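I'd been promised tea and a biscuit, and I got both, but it took Rocío Olmedo a while to find the kettle under all the cable ties. She runs the picking project at Flumomico, up two flights of stairs in Drondby, and I'd come on a Wednesday morning with one question. When is a machine going to tidy my house?

"Not this year," she said, and laughed. "Sorry! Everybody asks that one first."

Her team works on what she calls the boring middle of a chore, the bit where you look at a jumble of stuff, choose one thing and get hold of it properly. I said my two-year-old nephew can do that. "He's very good, then," she said. "He's had a lot of practice, and he knows what a slipper is."

Slippers came up a lot, as it happens. They squash, they flop about, and there's no obvious place to grab them. Bottles roll. Flat things lean against the side and won't let you get a finger behind them. 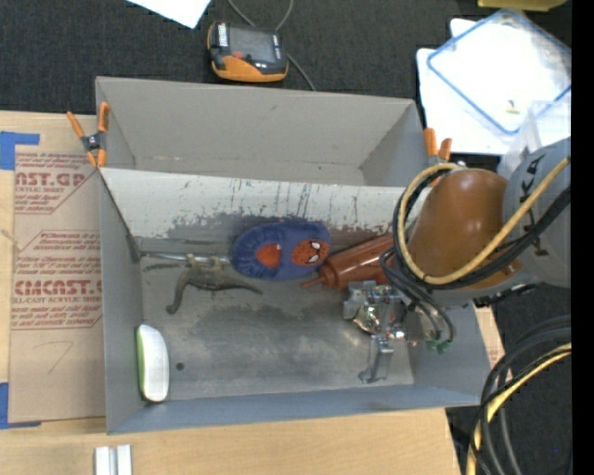 The arm at the bin, with a Spider-Man slipper, a brown bottle and a toy lizard among the things to pick.

I asked about the lizard, obviously. "It's nearly the same colour as the floor of the bin," Rocío said. "You and I spot the legs and the tail. A camera has to work for it."

They logged 3,594 tries in June – she had the number on a sticky note – and one long afternoon she sat through 185 of them herself. So is it any good? "At picking up something solid, yes, I'd trust it in a stockroom. At your kitchen floor, no. And picking up is only half of it, you still want the thing put away in the right cupboard."

Edeltraud Kuhlmann, who managed shop floors for 38 years before she joined as an adviser, was less gentle. "I'd let it sort returns," she told me. "I wouldn't let it near a display." She does think shops will get there before homes, and she'd put money on it – a shelf stays where you left it, she says, and children don't.

I went home and picked up the socks myself.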